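Pinboard backing: felt side or bare board?

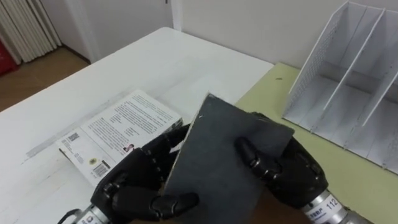
wemthorpe_jo
So I'm finally making the pinboard for over my desk and I can't decide on a finish. I love a dark gray, kind of matte and a little fuzzy looking, with that thin pale edge left showing down the side. Do I tape the edge or leave it?

stikico7
Leave it! Mine's been up since July with raw edges and I like it (my sister hates it, oh well).

K. Szewczyk
Disagree, sorry. Raw edges fray and pick up dust. Two strips of black tape and you're done.

stikico7
Depends what's under it though. Mine is just thick card and it hasn't frayed at all.

wemthorpe_jo
Ok, trying tape on one side first. Any brand that peels off clean?

K. Szewczyk
Plain paper tape. Test a corner.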